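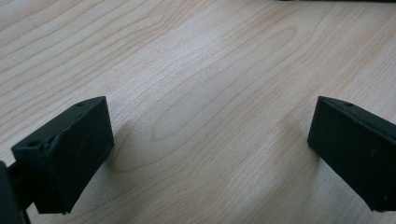
Words: Ans Van den Broek
For the June newsletter

Riet Kuipers is late and she knows it. Coat half off, bag on the floor, phone face down. "I've got till the four o'clock bus," she says. So we start.

She runs the night school in Koresham. Evening classes for grown-ups, mostly reading and spelling, some math. Two rooms above the old Dekker shoe store, 62 people signed up this spring. When she took it over there were 19 on the list and half of them never came.

What changed? "The hour. We used to start at six. Who can be anywhere at six with kids? Now it's eight." Also the forms. The old sign-up form was four pages long. "For people who can't read well. Four pages!" Now she does it by phone.

Her students are cleaners, drivers, a couple of retired farmers. One man came in to learn enough to read the letters from his landlord. Stayed two years. He's on library books now, westerns mainly, and complains when they're bad.

Does she use textbooks? Hardly. She brings in bus timetables, recipes, the backs of medicine boxes. "People want to read what's already in thier house." Spelling gets done on Wednesday and it's the fullest class of the week, which suprised her. Last week they spent the whole hour on words with a silent k.

The money is tight, always. Rent went up in the winter, to 619 a month. She had a grant for teaching materials, 2410, and most of that went on large-print books and a heater. She won't say much more about it. "Write that we need chairs."

And the hard part of the job? Long pause. "The first night. They sit in the car out front. I can see them from the window. Sometimes I go down." Does that work? "Not always. One woman drove off, came back in the fall."

Ten to four. She's looking for her other glove. New term sign-up is by phone, evenings only, ask for Riet.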